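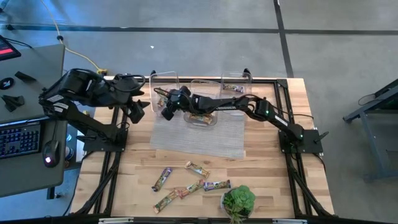 Snack bar

A snack bar is a small, hand-sized food pressed or baked into a bar and sold in its own sealed wrapper, meant to be eaten without a plate, a fork or very much planning. The name covers a whole family of good things, among them granola bars, fruit bars, nut bars and the softer cereal bars that so many of us remember from the bottom of a school bag.

Ingredients

Most bars begin with something dry, such as rolled oats, puffed rice or chopped nuts, and something sticky to hold it all together, usually honey, syrup or mashed dates. Homemade bars are pressed firmly into a lined pan and cut once they have cooled - cutting too early is the usual cause of a crumbly batch, though the crumbs are very nice over yogurt.

Wrapping and sale

The wrapper keeps out damp air and gives the maker room for a name and an ingredient list. Bars are sold singly or by the box. In Stidlow, a town of 2,662 people, the Vida bakery bakes an oat and cherry bar each September for the Gretlow harvest walk, in batches of 200.

Storage

Loose bars have a way of wandering to the back of a cupboard, and many households keep them in open bins. Clear plastic is a popular choice, as the wrappers can be seen through the sides and a bin running low is easy to spot. Some people give each flavor its own bin, while others sort by date, with the oldest bars toward the front. A woven placemat underneath helps protect a wooden tabletop from scratches, and can be shaken out when the bins are moved for cleaning.

See also: Granola; Trail mix; Samirlow oatcake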